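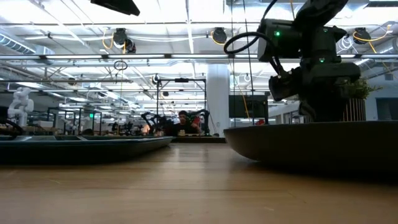 Long wooden table, black arm, two little green lights.

I've been going to small theaters in this city for years and had never once been behind the curtain of one, so when the Rattanakul Playhouse announced its September open day I signed up within minutes. Free entry, doors at 10, and you could wander pretty much anywhere with a guide.

Our guide was Lucienne Pichon, who has been stage managing there for ages and walks very fast. She started us in the lobby with a bit of history (the building was a button warehouse, then a dance hall, and it still has the sprung floor!) and then took us straight through the pass door onto the stage itself. What a feeling. The house seats 300, and from the audience it seems cozy, but standing down center with the work lights on, it looks like a canyon. A kid in our group yelled "hello" at the balcony and it came right back to him.

Next we climbed to the fly gallery. The Rattanakul still runs on hemp ropes and sandbags, and two of the crew flew a painted forest in and out for us, hand over hand. It takes them 95 seconds to get from the forest to the ballroom in the current show, Millik, and they do it in near darkness while somebody sings right underneath. I've seen Millik twice and never thought about that change at all. Now I want to go a third time and stare at the ceiling.

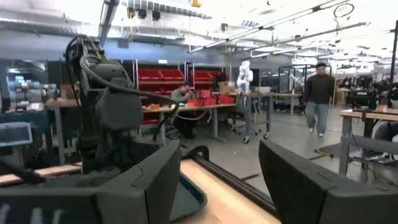

The costume store was the part I could have stayed in all day. There are 2387 pieces on the books, going back to the company's first season, and Khôi Phan knows where every one of them hangs. He let us handle a cloak from their old production of Stamedby — velvet, lined with curtain fabric, and so heavy I nearly dropped it. He also showed us how a dress gets rigged for a quick change, with magnets behind the fake buttons, and then had a woman from our group try it. She was out of one bodice and into another before I'd found my pen.

After a coffee break we sat in on half an hour of a rehearsal for Fikik, the new two-hander that opens the winter season. No set yet, just tape on the floor and a pair of folding chairs. They ran the same page over and over, and each time the argument landed in a different place. One version was so funny that the director lost it along with the rest of us. I have no idea which one they'll keep, but I already have my ticket.

A few practical notes if you want to go next time. Groups are small, so book early. Wear flat shoes, as the stairs to the fly gallery are steep and open underneath. There's a ramp to the stage and the costume store, but the gallery can only be reached on foot. The coffee is decent and the lemon cake is better than decent. Lucienne will answer any question you throw at her, including mine about ghosts — there are two, apparently, and one of them only shows up at matinees.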